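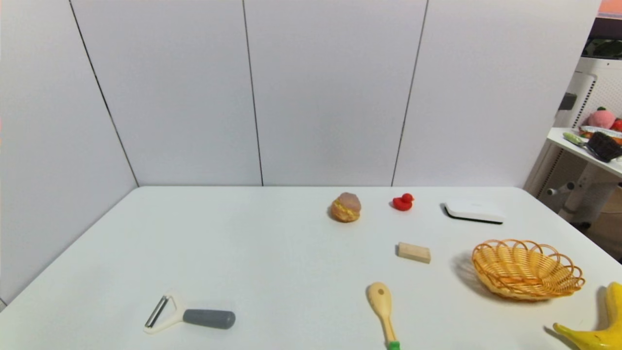

Jun 1, 2024

Slept until eight and had coffee standing up. It rained early and then cleared, so I opened the windows in the front room. No mail except the water bill and a flyer from Talukder, the flooring place on Brenska Street, with 100 dollars off if you spend 2000. I am not spending 2000 dollars on floors this year. I put the flyer in the recycling.

The plan for today was the white table and I mostly stuck to it. Things have been piling up on it since January, when I moved the printer out, and I told Hagos I would have it clear before he comes to stay. He needs somewhere to work in the mornings. I took the paper off first. Most of it was old manuals and receipts from Cernow, and I kept the receipt for the heater and threw out the rest. Then I wiped the top down with dish soap and warm water and went over it again with a dry cloth. There is a mark that won't come out and I have stopped trying.

What was left after the paper was the odds and ends. The red rubber duck stays. It has been in the bathroom, the kitchen and the car at different times and I never remember moving it. The little wooden block stays for now too. I think it came out of a set that went to my sister's kids, and I should ask her if they are missing one. If they aren't I will use it under the window that won't stay up.

The flat white thing I still can't place. I looked through the drawer of cords for anything that might go with it and found 3 power supplies, none of them labeled. Hagos Habte knows more about this than I do, so I will leave it out for him to look at. If he says it is junk it can go to the electronics drop-off with the old phone.

The pastry was from Cloltard. I went in for bread, but they were out of the seeded loaf and the woman at the counter said it would be another hour. I got a plain loaf and the bun with the yellow filling. I used the wicker basket for it because all my small plates were in the dishwasher. The basket was Mom's and used to have rolls in it at Easter. I have been keeping it on top of the fridge where it only collects dust, and I would like to use it more.

Kitchen drawers were the other job. I found the peeler with the thick gray handle, which I had given up on and was going to replace. Also the cream spoon with the green end. Both can go in the top drawer by the stove. The bottom drawer is still bad and I did not get to it.
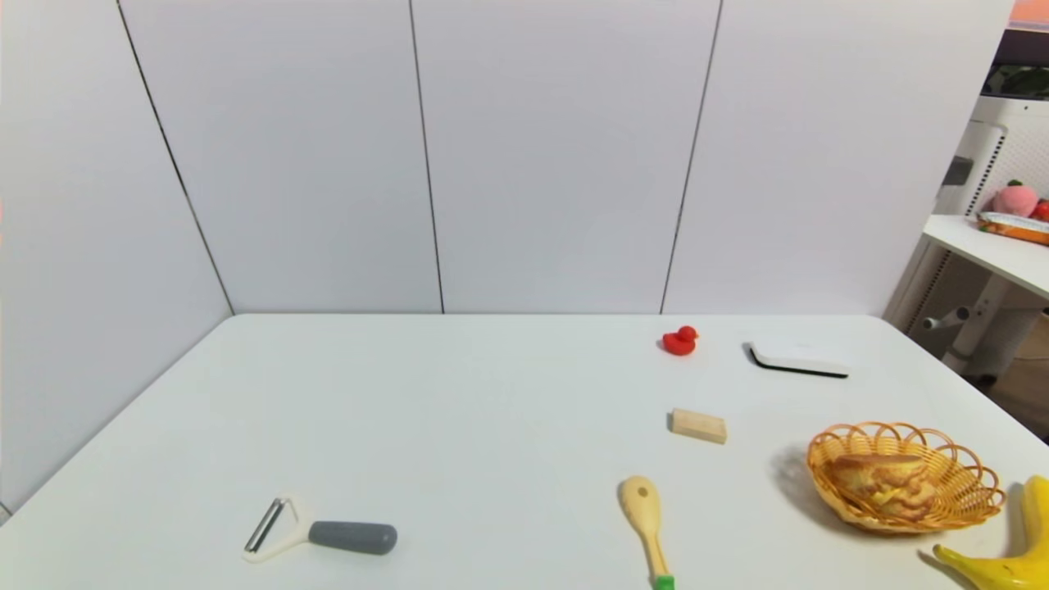 Peeler, spoon and the bun in the basket.

Called Hagos after lunch. He is driving, 1000 miles, and plans to do it in two days. I said that was too much and he said he has done it before. He asked if there was a desk and I said there was a table. He takes his coffee with milk, so put milk on the list. Also dish soap, light bulbs for the hall, and a new sponge.

Soup for supper with the plain loaf, which was fine. Washed up, ran the towels through, and found clean sheets for the spare bed. The blue blanket needs airing tomorrow if it stays dry. In bed by ten with the library book, which is due back and which I am not going to finish.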